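Junio
Por Efua Osei

Llevo 5 semanas sin comprar pan y ya puedo decirlo sin que me dé vergüenza: me he enganchado a la masa madre. Sí, yo, la que se reía de la gente que le pone nombre a un bote con harina y agua. El mío se llama Kpodo, por si alguien lo preguntaba (mi hermana lo preguntó, y luego se estuvo riendo un buen rato).

Todo empezó porque Amber Lambrechts me trajo un poco de la suya en un tarro de mermelada, con instrucciones escritas a boli en la tapa. "Dale de comer por la noche", ponía. Nada más. La primera hogaza me salió como un disco de hockey. La segunda, igual pero más grande. Con la tercera lloré un poquito, porque subió — ¡subió de verdad! — y tenía agujeros y todo.

Lo que más me ha costado es la paciencia. Yo soy de las que abren el horno a mirar, y con el pan eso se paga. Ahora me pongo una alarma y me voy a otra habitación a doblar ropa. La masa la dejo toda la noche en la nevera y la horneo a las siete de la mañana, antes de que apriete el calor, que en junio encender el horno a mediodía es de locos.

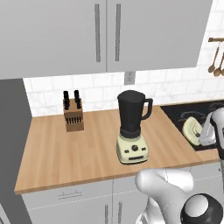 Puertas lisas, tirador largo y encimera de madera clara: mi debilidad.

Otra cosa: la harina importa muchísimo. Al principio usaba la más barata del súper y me empeñaba en echarle la misma agua que decía la receta, y claro, aquello era sopa. Themba Masilela me pasó sus números y desde entonces peso hasta la sal. Para un pan pequeño, 282 gramos de harina de fuerza y 213 de agua. A ojo, nunca más. Bueno, el aceite sí, que para eso soy hija de mi madre.

¿Y qué hago con lo que sobra al alimentar el bote? Tortitas, sobre todo. También unas galletas saladas con romero que se hacen en unos 20 minutos y que no llegan jamás a la cena. Las probé con queso curado y con semillas de sésamo, y me quedo con el queso, aunque en casa hay división de opiniones.

Me falta aprender a hacer los cortes bonitos de arriba. Los míos parecen arañazos de gato — y no tengo gato. Si alguien sabe de qué cuchilla fiarme, que me lo deje en los comentarios, por favor. La próxima semana quiero intentarlo con centeno, a ver qué opina Kpodo.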